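Para: lista Pulen
De: Cyrill Hofstetter
Assunto: Re: [pulen] Dia aberto na casa da Fovau, quem foi?
Data: sábado, 19 de outubro de 2024

Bakari Owino escreveu:
> Caros, não consegui apanhar o comboio e perdi a demonstração.
> Alguém pode contar como são as garras de mão? Pesam muito?
> E usaram fruta verdadeira ou de plástico?

Caro Bakari, caros todos,

Eu fui, e respondo com gosto. Peço já desculpa pelo meu português.

A demonstração foi numa sala de estar, com uma mesa posta com toalha azul aos quadrados. A fruta era verdadeira. A Farah Wibisono explicou primeiro como se segura cada garra, uma em cada mão, e depois deixou os visitantes experimentar. Cada garra pesa 700 gramas, segundo ela. Na primeira meia hora não se nota, depois nota-se no pulso. 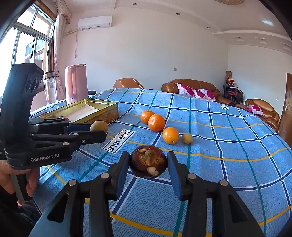 A garra a descer para a fruta escura, com as laranjas ao lado.

Quem usa a garra aprende depressa a abrir os dedos antes de descer. Eu abri tarde demais e empurrei uma laranja quase até à borda da mesa. Com a fruta pequena é mais difícil, porque os dedos cobrem a vista da própria fruta e temos de baixar a cabeça para ver.

O Omprakash Mathur perguntou quantas repetições são precisas para uma tarefa assim. A resposta foi 1.000, divididas por 3 pessoas, para que o movimento não fique sempre igual. Achei muito, mas ele achou pouco – os dois discutimos isto até à estação.
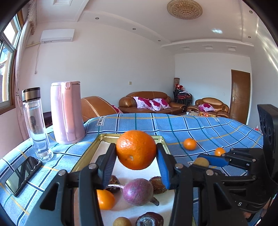 Cyrill Hofstetter
Responsável pelas visitas, grupo Pulen

Na fotografia com o tabuleiro vê-se o aperto pelos dois lados, com as almofadas azuis encostadas à casca. Perguntei se a fruta fica marcada e a Farah disse que a laranja aguenta bem, mas com o maracujá é preciso mais cuidado.

Éramos 36 inscritos e entrámos em grupos pequenos. A próxima visita será em janeiro, e o Severin Ortner recebe os nomes. Bakari, queres que eu ponha já o teu?

Cumprimentos,
Cyrill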